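4.2 The table, the board and the cloth

I should say up front that I never planned to write a whole section on a white board. Magnus Ogilvie and I wanted to know how well people can pick out a small colored thing on a work surface when they look straight down on it, and I figured the surface would take care of itself. It didn't! We spent most of the winter arguing about surfaces, and I've come to think that's where the interesting part of the Draston study is.

We had tried a gray table first, in the open room at Sokgate. On a gray table in an open room you get everything at once: window light, the ceiling lamps, whatever color sweater the person next to you has on. Our raters (more on them in 4.3) kept telling us the red pieces looked "brownish" before lunch and "fine" after it. Ishbel Lindsay went back through the 229 ratings from that round and found the complaints bunched up in the mornings, so we gave up on the open room.

What we like now is black fabric on the walls, a square black tabletop and a white board laid on the near half of it (Figure 9). The cloth is the part I'd recommend to anybody. It's cheap, it goes up in an afternoon, and it soaks up stray light so well that the first time I looked down at the table I lost track of where the edge was. The small light-gray fittings along the far side help with that, by the way. I use the two corner ones to check that I'm looking at the table squarely.

The board is trickier. White gives you a clean background for a red piece, and I love how plainly the color reads against it, but white also shows every shadow that lands on it. In Figure 9 the upper part of the board has quite a few dark shapes across it, while the lower part stays mostly clear. So which half of the board a piece is on matters a lot more than I'd expected. In our second round the raters scored pieces on the clear part at 70 out of 100 for ease of finding, and pieces in the shadowed part at 60. That's not a giant gap, and Urmas Kivi, who has been patient with me about statistics, would like me to stress that the second round was small. Fine, it was small. I still wouldn't put a piece in the shadows if I had the choice.

One more thing on the board before I move on to the raters. Isla Moncrieff asked whether a smaller board would do the job, leaving more black showing around it. We tried one and I didn't care for it: pieces near the rim sat half on white and half on black, and the scores jumped all over the place. We went back to the bigger board and left it there.

Figure 9. Black tabletop inside the fabric walls, seen from directly above, with the white board on the near half and a small red piece in the middle.

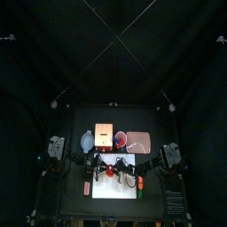 This page was last changed on Monday, May 1, 2023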